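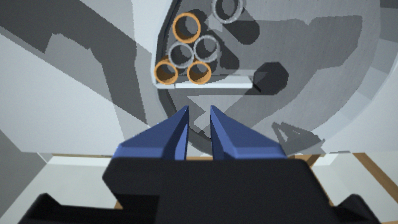
Jurner Home Forums > Bills and Utilities > Vollau time-of-use plan, does it really save anything?

porchlight_77
Original poster
The mailer says switching to the Vollau evening saver plan cuts the "typical" bill by 14 percent. Typical for who? I used 1,074 kWh last month, most of it between dinner and bedtime, which is exactly when their peak rate kicks in. Has anyone in Losevmont switched and compared real bills, same month, both years?

gravelroad
I switched in the spring. Bill went down. Run the dishwasher overnight and it takes care of itself.

porchlight_77
Down compared to what, though? Spring bills always go down. You turned the heat off. 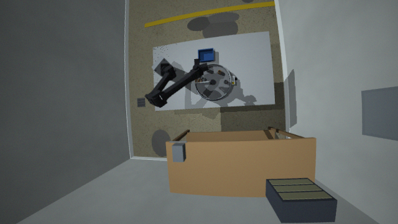
This page was last changed in December, 9:40 PM

gravelroad
Down compared to the spring before. I don't have the paper in front of me but I remember being pleased.

oldfusebox
Being pleased is not a number. I kept both bills. Last winter on the flat rate: 2,311 kWh. This winter on the Vollau plan: 1,672 kWh. Sounds great until you learn we got rid of the chest freezer and my son moved out. I have no idea how much the plan had to do with it and neither does the company — but they still sent me a letter congratulating me on my savings.

tin_roof
They sent me that letter too and my bill went UP.

gravelroad
Then you're running the dryer at six. You can't blame the plan for that.

tin_roof
I have two kids in sports. The dryer runs when it runs.

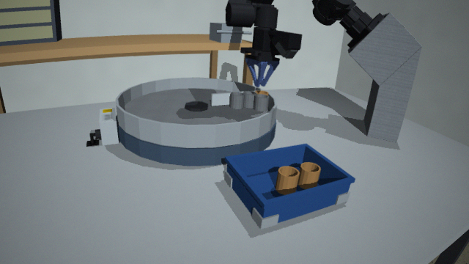 Round tray and blue bin, white table

mosswater
Zacharopoulos has a bill calculator on their site that lets you paste in hourly use. It told me I'd save a little. I don't trust it much, it left out the monthly meter fee until I added it by hand, and then the little was gone.

gravelroad
So add the fee and move on. It worked for us.

porchlight_77
Glad it did. I'm going to download my hourly numbers and price them both ways before I sign. Does anyone know if you can go back to flat rate mid-year?

oldfusebox
I asked twice and got two answers. Get it in writing.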